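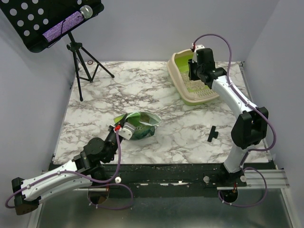 수업자료 > 생활디자인 실습 > 기말 보고서 > 2조
인쇄하기 | 이메일로 보내기

좁은 방, 상판 하나에 물건 같이 두기
고양이 화장실과 노래 연습 도구의 배치 및 청소

2조: Jianguo Shen, Ecaterina Roman
제출일: 2018년 9월 28일

1. 왜 이 주제인가

원룸에서 고양이 키우면서 노래 연습하는 사람. 생각보다 많음. 우리 조 Ecaterina도 그렇고. 방이 작으니까 보면대 놓을 데랑 고양이 화장실 놓을 데가 결국 겹침. 처음에는 수납장을 새로 설계하려고 했는데 시간이 모자라서 8월에 주제 바꿈. 가구는 안 만들고 있는 물건 배치만 바꿔보기로. 과제명은 Skavuveo (뜻 없음, 파일 이름 정하다가 그대로 굳음).

2. 쓴 물건

- 검은색 보면대. 악보판에 둥근 구멍이 뚫려 있고 다리는 삼각대식.
- 마이크. 머리는 은색 망, 손잡이는 반짝이는 보라색. 보면대 아래턱에 비스듬히 걸쳐 둠. 검은 끈 있음.
- 고양이 화장실. 베이지색 테두리, 안쪽이랑 아래 트레이는 밝은 초록. 한쪽 끝에 베이지색 격자.
- 모래. 회색이랑 베이지 섞인 알갱이. 바닥 일부만 덮이게 깔았음.
- 상판은 대리석 무늬. 흰색 회색에 갈색 줄. 벽은 회색 계열.

모래 삽은 Garel에서 3,000원 주고 샀음. 영수증은 부록에 넣음. 나머지는 전부 조원들 집에서 가져온 거라 비용 없음.

3. 배치

보면대는 왼쪽 안쪽 구석, 화장실은 오른쪽 끝. 최대한 떨어뜨림. 화장실은 벽에 딱 맞추지 않고 약간 비틀어 놨는데 격자 있는 쪽이 앞으로 와야 손이 편해서 그렇게 함. 고양이가 나오면서 발을 터는 자리도 격자 쪽이라고 가정했음. 진짜 고양이로 확인은 못함(Bromthorpe 실습실은 동물 반입 금지).

보면대 다리가 문제. 삼각대가 생각보다 자리를 많이 먹음. 다리 하나는 앞으로, 하나는 오른쪽으로 벌어져서 그 사이에 모래가 들어가면 닦기 귀찮음. 다리를 접으면 좁아지긴 하는데 악보판이 기울어져 있어서 흔들림. 그냥 펴고 쓰기로 했다.

마이크는 위치를 제일 많이 바꾼 물건. 상판에 바로 눕히면 망에 먼지가 붙을 것 같고, 모래통 옆은 말할 것도 없고. 보면대 턱이 제일 나았음. 끈은 손잡이 위로 넘겨두면 아래로 덜 늘어짐.

4. 청소 시험

모래 343 g을 상판에 일부러 뿌리고 치우는 방식 2가지를 비교.

가. 마른 솔로 쓸어서 초록 트레이로 바로 모으기
나. 젖은 천으로 닦기

결과는 가 방식이 나았음. 젖은 천은 알갱이가 뭉쳐서 상판에 자국이 남고 천도 빨아야 됨. 대신 가루는 솔로 하면 날림. 그래서 솔 먼저, 천은 마지막에 한 번만. 이 순서로 하면 됬음.

상판 무늬 얘기도 써야 함. 갈색 줄이랑 회색 얼룩 위에 모래가 떨어지면 잘 안 보인다. 흰 부분은 바로 보임. Jianguo는 더러운 게 안 보여서 좋다고 하고 Ecaterina는 그래서 싫다고 함. 합의 못함. 보고서에는 둘 다 적기로.

보면대 구멍 쪽은 가루가 끼는지 손으로 만져봤는데 거의 안 묻음. 바닥 다리의 고무인지 플라스틱인지 검은 발 주변이 더 심했음. 가로대 밑도.

5. 부족했던 점

- 냄새는 측정 안 함. Shin 선생님이 중간발표 때 물어보셨는데 방법을 못 찾음.
- 뚜껑 있는 화장실은 비교 못 했음
- 실제로 노래할 때 사람이 서는 자리를 도면에 안 넣음. 이건 실수. 보면대가 구석이면 사람은 앞쪽에 서야 하는데 그러면 화장실 치우는 사람이랑 동선이 부딪힘
- 모래 종류 하나만 씀

6. 다음에 한다면

보면대를 바닥에 세우고 마이크만 벽걸이로 빼는 안. 도면은 Jianguo가 그려둔 게 있음, 부록 끝장 참고. 화장실 앞에 매트를 깔면 솔질 횟수가 줄어들 거 같은데 매트를 넣으면 상판이 더 좁아져서 크기부터 다시 재야함. 삽 걸 자리도 아직 못 정함. 지금은 그냥 서랍에 넣어둠.

맨 위로 | 문의: Bromthorpe 생활디자인 실습실 | 저작권은 각 조 작성자에게 있음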